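The Hourani Street Choir Makes a Record

By Jad Haddadin

13 February 2025

The first song on the new album by the Hourani Street Choir starts with a chair being pulled back. You can hear it if you turn the volume up. The engineer wanted to take it out and the choir asked for it to stay, so it stayed.

The album is called "Morning at the Gate" and it has 11 tracks, most of them old hymns set to new tunes. It was recorded over five evenings in August at Lernton Chapel, a brick building at the end of a bus line, with a leaking gutter and a very good ceiling. The ceiling is the reason people record there. It is high and slightly curved, and voices hang in it for a moment before they come back down.

The choir has 30 members. They range from high school students to a retired mail carrier who sings bass and has been to every rehearsal since the group began. Most of them belong to the same church, but a few come from other congregations in town, and two told me they do not go to church much at all. They came for the singing and kept coming.

Until last year the choir had never recorded anything beyond a few songs on somebody's phone. They sang on Sundays, at weddings and funerals, and once a year at the county fair, where they had the slot before the pie auction. The idea for an album came from the director, who had been writing new melodies for hymn texts she felt people had stopped hearing.

"When you know a tune that well, you can get through the whole hymn thinking about lunch," she told me. "I wanted us to have to read the words again."

She started with a harvest hymn that the choir had sung every fall. Her version is slower and sits lower in the voice, and the melody does not go where you expect at the end of the second line. The choir did not like it at first. A few of the altos said it felt unfinished. She changed one note, brought it back two weeks later, and it is now the third track.

Over the winter she wrote more. Some were dropped. One got as far as a full rehearsal before the tenors admitted they could not find their starting pitch, even with the piano giving it to them. By spring there were enough songs to think about a record, and the choir began looking for someone to make it.

They settled on Dikeck, a small gospel label that has put out mostly solo artists and quartets. Choirs are expensive to record and hard to sell, and the label was open about that from the start. The deal was modest. Dikeck would pay for the engineer and the pressing, and the choir would find its own room and raise the rest. They held two concerts and a fish supper, and 146 people gave money. All of their names are printed inside the sleeve, in type small enough that I needed my glasses.

I went to the chapel on the second evening of recording. It was warm and the fans had to be off because of the noise. The singers stood in a wide half circle with water bottles at their feet, and between takes they fanned themselves with the sheet music. The engineer had set up in the side room where the chapel keeps its folding tables. He spoke to the choir through a small speaker on the altar rail, and every time he did, somebody jumped.

They sang "Walk Me Down to Trosard" that night. It is the longest song on the album, at more than five minutes, and the only one with words as well as music by the director. Trosard is the river crossing outside town where the church used to hold its baptisms, before it put in an indoor pool. Her grandmother was baptized there and so was she. The song begins with one voice, a young soprano with no vibrato at all, and the other parts come in a line at a time, until the whole choir is singing by the last verse.

The first take fell apart in the middle. The second was clean, but the director thought it was too careful. For the third she asked everyone to put the music on the floor and look at her. That take is the one on the album. There is a wrong entrance in the tenor line near the end – you will find it if you go looking – and she says she has stopped minding it.

The rest of the record is more varied than I expected. There are two fast songs with handclaps and an electric organ, and a short psalm for the women's voices alone. "Lamp in the Window" has a guitar part that does not quite belong, and I think the song would be stronger without it. The closing track is a benediction the choir uses every Sunday, sung without instruments. It runs a little over a minute.

What holds it together is the sound of the group. These are not trained voices, for the most part, and the recording does not try to hide that. You can pick out individual singers, especially among the basses. On a lot of modern choir records the voices are blended so smoothly that they could be coming from a keyboard. I prefer it this way, though I know people who will not.

Faith is plainly at the center of all of it. The director opened each evening's session with prayer and closed it the same way, even when the last take had run late and people had work in the morning. When I asked her what she hoped the album would do, she took some time to answer.

"There are people who are not going to walk into our building," she said. "Maybe they used to and something happened. Maybe they're sick. If they can hear it in the car or in the kitchen, that's church too, for those few minutes."

The choir will sing the whole album in order at Lernton Chapel this spring, with the organ and handclaps but without the guitar, whose player has moved away. Admission is free and there will be a collection for the gutter. CDs will be on sale at the door, and the label is also making a songbook with all the vocal parts, so that other choirs can sing the new tunes.

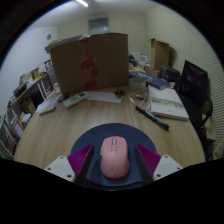 Two churches have already asked for copies of the songbook. The director has told them both that the tenor part in "Walk Me Down to Trosard" is harder than it looks on the page, and that they should give it an extra rehearsal.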